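Bottles and Trays: The Spring Manipulation Project
Urora Robotics Club – project gallery

The spring project at the club was called Stilta. The task was to have a robot arm set bottles upright on a serving tray without knocking over anything already there. It sounds like a small job, and it took most of a semester.

We started in February with a written plan and a scoring sheet. A placement counts if the bottle is standing inside the rim and the gripper has let go and backed away. A bottle that tips during release is a miss, even if it lands on the tray. By the end of April the club had logged 1,420 attempts, which includes the early ones that nobody is proud of.

Members work in pairs. One runs the arm and the other keeps the log and resets the table. Pairs swap jobs halfway through a session. First-year members can sign up once they have passed the safety check and done one session as the log keeper.

1. Glass and plastic

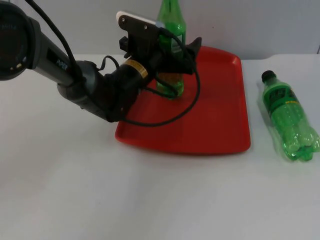 Grip force was the first thing we had to sort out. The early settings were made for soft drink bottles, and they did not carry over to glass, which is heavier and much smoother. With a tall glass bottle we take hold up around the neck and shoulder, and the plastic one waits on its side next to the tray until its turn. Bottles lying down are scored separately because the arm has to turn them before it can place them. We also keep a note of where the cable hangs. A loop that swings out in front of the bottle can catch on the next move, and 74 of our logged misses were put down to cable snags. The fix was to slow down the wrist rotation and check the ties before every run.

2. Two on one tray

The second stage adds a bottle that is already standing. The arm has to bring in another one and leave both upright. Members called this the crowded tray, and it has its own page in the log.

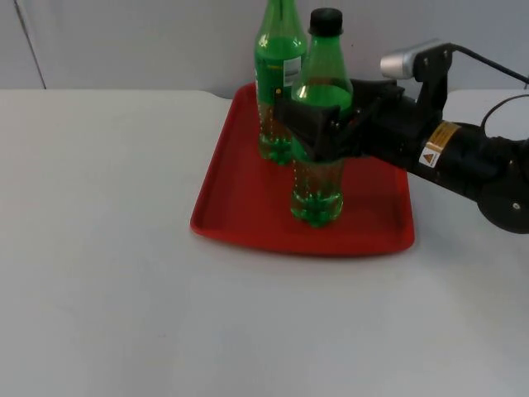

Most pairs found that the approach angle mattered more than speed. Coming straight down over the tray was safe for the first bottle but left too little room for the fingers to open beside the second. Coming in from the side worked better, as long as the release was slow and the fingers opened evenly. We did 307 crowded tray runs before the success rate stopped moving around from one session to the next.

Partly filled bottles turned out easier than empty ones. An empty bottle will follow a sticky finger pad when the gripper backs off. One with some drink left in the bottom tends to stay put. We now use both kinds, and the log has a column for fill level.

3. Checking the placement

After release, the program looks for the cap and the base and decides whether the bottle is vertical. This part was written by the second-year group, who named it Trikanis. Green bottles on a red tray gave it clean edges to work with. Blur was the harder problem. If the arm is still moving when the check runs, the cap edge goes soft and the angle comes out wrong. The current version waits for the arm to settle and then takes the reading twice. 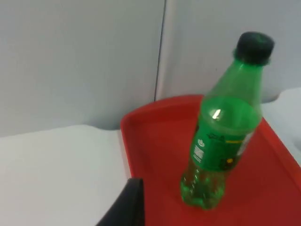 What comes next

The fall project will keep the same arm and the same scoring sheet. The plan is to move from bottles to cups – first rigid ones, then paper. We would also like to try a smaller tray, which will make the crowded stage a good deal harder.

There are 9 places open for new members. No programming experience is needed, but you should be able to stay for a full session, including cleanup. Meetings start at 4:30 p.m. Bring closed-toe shoes and something to write with.

14 shares | 3 comments

Contact the club | © Urora Robotics Club | Back to top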